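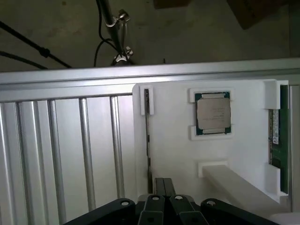

How far ahead should you get the house ready before an operation?

Start two weeks before, and do the kitchen first. The bedroom can be sorted in an afternoon, but the kitchen is where you'll be reaching and bending all day long, and the freezer takes time to fill.

By Montserrat Tejada
Monday, October 31, 2016

I had my gallbladder out in April (keyhole, four little cuts, home the same evening) and I thought I'd be fine because everyone told me it was a small operation. And it was! But my surgeon said no lifting and no stretching until my follow-up, and I had never noticed how much of my day is lifting and stretching. My cast iron pan lives in the bottom drawer under three other pans. The coffee is on the top shelf. The cat food comes in a sack the size of a toddler. So these are the things I did, plus a bunch I wish I'd done. Your own surgeon's list beats mine every time, so read that one first and stick it on the fridge.

The kitchen

Bring everything you use every day to counter height. Mugs, plates, one small saucepan, the kettle, bread, salt, the can opener. It looks messy and you have to live with that. I moved the toaster into the dining room to make space and it's still there.

Don't fill the kettle all the way. One mug's worth at a time is plenty. Same goes for milk: buy it in the small cartons, even if you hate paying extra, or have somebody pour the gallon into a couple of jars for you.

Freeze flat. I made soup, rice and shredded chicken, put it in zip bags in single portions, and froze them lying on a cookie sheet so they stacked up like files. Mine went in the top of the freezer where I could get at them standing up. Label the bags. I didn't label all of mine and had gravy for lunch one day.

Go plain on the food for the first few days. My big mistake was a freezer full of cheesy, creamy casseroles, which was the last thing I wanted (and the opposite of what my discharge sheet suggested). The plain rice went first, then the broth. The lasagna I gave to my neighbor Olaia Gallardo, who had no complaints.

If you have a dishwasher, only load the top rack. The bottom one can wait for somebody with a working middle.

The bed and the couch

Pillows, and more pillows than you think. Getting up from flat was the worst part of my first night. I ended up propped half sitting, with one pillow under my knees and a small firm one to hug when I coughed or laughed. A rolled bath towel works in place of the small one, and it goes in the wash more easily.

Put a sturdy chair by the bed with its back toward you. You get something to hold on to, and your robe can hang on it.

Buy a long phone charger cord. Mine reached from the outlet to the middle of the mattress and I'd have paid double.

I slept on the couch for 2 nights because it had an arm to push up on. If you plan to do that, put a sheet over it beforehand, tucked in hard, or you'll be peeling yourself off the cushions.

Clothes and laundry

Anything with a waistband is the enemy! One of my cuts was right at the belly button, exactly where jeans button. I lived in two loose nightshirts and a pair of my brother's drawstring pants. Slip-on shoes too, the kind with a closed back so they don't flap on the stairs.

For blood spots on a nightshirt, rinse in cold water as soon as you can, never hot. Rub in a little dish soap, leave it for half an hour, rinse cold again. Hot water sets the stain and then it's a cleaning rag.

Do the wash in tiny loads and leave the full basket where it is. I carried mine out over my arm a few pieces at a time, which took forever, but I didn't have anything else on.

The bathroom

Shampoo and soap come up off the tub floor. I hung mine in a mesh bag from the shower head. Put down a proper rubber mat, and check the suction cups the week before, because my old one had gone stiff and slid all over the place.

Set out clean towels at hip height. Pat, don't rub, around the cuts.

Odds and ends

Write your pill times on paper. I was sure I'd remember and by the first evening I was guessing. A sheet taped inside the cupboard door with a pen on a string did the job.

Take the trash out the night before you go in, and change the cat litter while you're at it. Pay whatever bill is due.

Get the mail stopped or ask next door.

Contact: Montserrat Tejada, PO Box 1392, Mosilia | © 2016 | Back to top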